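Setting up a bench arm for cloth work: tips for Kellbridge kit owners

These notes cover the Kellbridge two-finger gripper kit used on small household and workshop fabrics: dish towels, shop cloths, napkins, polishing squares. They assume the arm is already bolted down and the Triltau controller has been updated. Notes on rigid parts are on a separate page.

Preparing the bench

Use a flat top with a matte finish. Bare or lightly oiled wood works well. Varnished tops reflect overhead light into the wrist camera and the cloth edge gets lost. Wipe the top before each session, as crumbs and sawdust under a thin cloth read as folds.

If the table has a rail along the far edge, enter its height in the workspace file and keep cloths a hand's width clear of it when possible. A finger tip that meets the rail will stop the arm, and the program has to be restarted from the home position.

Finger settings

Start with an opening of 26 mm for a single folded cloth. Go wider for terry or quilted fabric. Lower the fingers until both tips touch the wood, then raise them 2 mm and save that as the pick height. Repeat the check whenever the fingers are removed for cleaning.

Mark each finger block in paint pen before taking it off. The blocks look alike and will fit on either side, but the offsets are stored per block, and a swapped pair closes off center. Put the mark low on the outer face, away from the gripping surface.

Clean the gripping surface with a damp cloth only. Solvent cleaners leave a film that makes cotton slip.

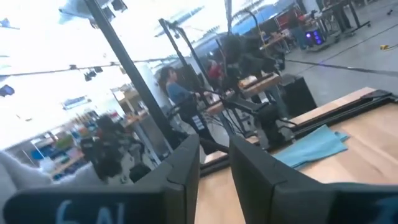

Wrist view over the bench, fingers open, with a folded light-blue cloth near the rail.

Placing the cloth

Lay the cloth flat with the folded edge toward the gripper. Small wrinkles are acceptable. A raised corner is not, because the program will pick the corner and the fold will open in the air. Press corners down by hand.

Light colors on pale wood are harder to detect than dark ones. If the outline flickers on the monitor, lower the exposure one step at a time until it holds. Windows behind the bench cause most exposure trouble, so turn the bench or hang a shade.

Cables and stands

Route cables up the stand and tie them at each joint, leaving slack for full wrist rotation. Cables across the floor should go under a cover strip or along the wall. Keep stands outside the arm's swing, including the elbow, which travels farther back than most owners expect.

Trial results

Nafula Mfinanga ran the kit for the Enelham workshop page in July, using cotton cloths from one batch. Over 341 picks with the settings given here, 11 failed. Most of the failures were double picks, where the fingers took the cloth under the target as well. Raising the pick height slightly reduced these but increased slips on thin napkins. She now keeps separate height presets for thin and thick fabric.

The Bainbridge soft pads, sold separately, grip silk and microfiber better than the stock surface. They wear quickly on canvas. Replace them in pairs.

Storage

Park the arm with the fingers open. Leaving them closed for long periods flattens the pads and shifts the zero point. Switch off the controller before unplugging the gripper cable.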